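Rungnapa Thongdee
Bench notes from Sisano, 2,000 hour service on the two-arm cell. Posting as I go. The cell runs a controller we call Ultutent, which matters later for the offset file.

Rungnapa Thongdee
Cycle counter read 2,942 at the start of the shift. Wrist backlash is within limits on both sides. Gripper centering is not. The left gripper closes a little off the centerline of the part, so the bar yaws when both sides clamp. That is the fault I am chasing.

Rungnapa Thongdee
The reference part is a long white bar with square ends. It goes across the cell and each gripper takes one end. Any difference in height or squareness between the arms shows up in the bar before it shows up in the joint readings.
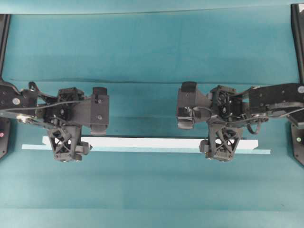 Left and right grippers over the white bar, one near each end.

Rungnapa Thongdee
Order of work, same as last time:
Power down, brake check, fingers off.
Clean the finger seats, inspect the screws.
Fingers on, screws to hand tight, close on the gauge, then final torque.
Zero the gripper, then the wrist. Never the wrist first.

Rungnapa Thongdee
On hand tight: the finger base has clearance in the screw holes. Torque it down with the gripper open and it stays wherever it happened to sit. Close on the gauge first and the tips find their own position. I suspect the last service skipped this on the left side. The log only says "fingers replaced."

Rungnapa Thongdee
Cables next. Take each wrist through its full travel by hand with the drives off and watch the loop. It should never go straight and never touch a link. The left loop was short at one extreme. Moved the clamp back one hole and ran the travel again. Clear now.

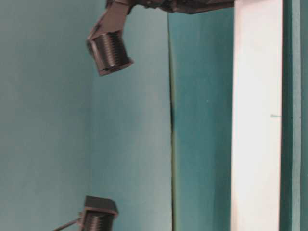 Connectors get a push and a light pull, nothing more. If one moves, it gets a new housing. Jhair Paucar keeps the crimp kit in the Yupanqui cabinet, second drawer, and wants it back there.

Rungnapa Thongdee
Finger wear. The lattice fingers do not fail all at once. Look at the crossings of the struts with a lamp behind them. A pale line at a crossing is the start of a crack. One on the left set, none on the right. I changed both sets – a new finger and an old one do not flex the same, and then you are back to yaw.

Rungnapa Thongdee
Spare sets are from the Sadari print batch. Check the bag label before fitting. The earlier batch has a thicker base and uses the longer screws. Put the long screws in the current base and they bottom out before they clamp.

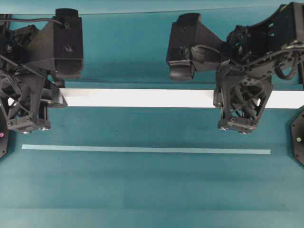
Can you zero the grippers with the bar still in place?
Take the bar out first. The zero routine closes the fingers until the motor current rises, and with a part between them it will store the part width as fully closed.

Rungnapa Thongdee
Closing current limit is set to 50 on the controller scale for both sides. Higher than that and the fingers bow at the middle, which moves the tips apart. Lower and the part can rotate in the grip. The left side had been raised at some point, with no note in the log. Put back and noted.

Rungnapa Thongdee
Tip check: both tips should meet the part edges together. If one arrives first it pushes the part sideways until the other catches up. Run it at the slow setting and watch the wrist view.
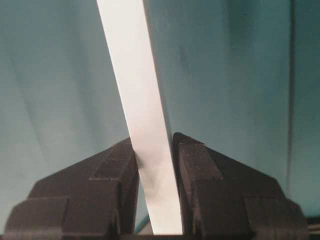
When the left tip leads, loosen the left base screws a quarter turn, close, retorque, repeat. It took 2 passes on this cell. Do not correct it in software – Ultutent will accept an offset there, and then the next person changing fingers has to find it.

Rungnapa Thongdee
Offset file is now all zeros for the grippers. The old file is saved next to it with the October label. Still open: the right wrist hub screws need a fresh dab of thread locker, and the bottle in the drawer is dried out. Jhair, please add one to the order.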